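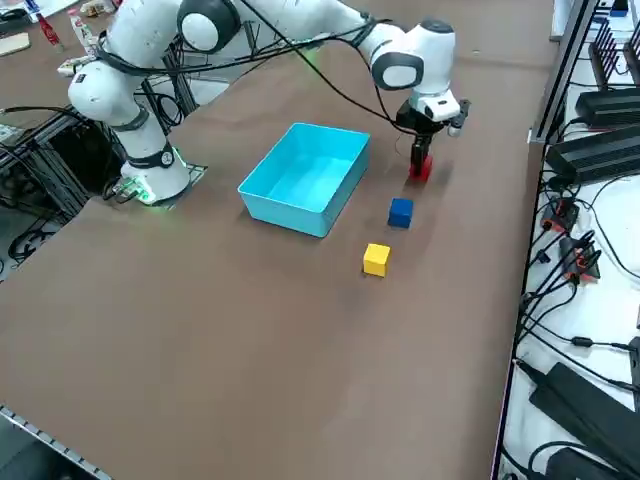

14 July 2020
By Jussara Cordeiro

Packing firm Basance is to put robot arms on two of the sorting benches at its Troretti site from September, and has told staff that no jobs will go as a result.

The arms will take over the first stage of kitting, in which small parts are picked up one at a time and put into bins. That work is currently shared between 20 people, who change places every 40 minutes because of the strain on wrists and shoulders.

Trials have been held on a single bench using coloured cubes in place of real parts. The arm has a gripper with two fingers and works beside an open plastic bin. Basance said the cubes would be swapped for customers' parts once the settings for grip and height had been agreed.

Under the plan, staff who now fill bins by hand will move to checking, labelling and making up mixed orders. Each bench will have one trained operator per shift, who will load parts, clear stoppages and decide when the arm should be stopped. Pay grades stay the same for checkers. Operators will go up one grade after their training.

The firm handled 1,358 orders last month and says the checking tables, where finished kits wait to be signed off, are now the slowest part of the building.

Staff representatives have accepted the change but asked for a review after the first three months. They also want it in writing that the speed of the arms will not be used to set targets for people working by hand on the other benches. Basance said it had agreed to the review and would reply on targets before the summer break.

Some of the night shift have asked who will cover if an operator is off sick. The firm said it would train more people than it needs.

The software for the benches, called Dillo, is being supplied by Dantas. Training starts two weeks before the arms go into use, and names can be put down at the shift office.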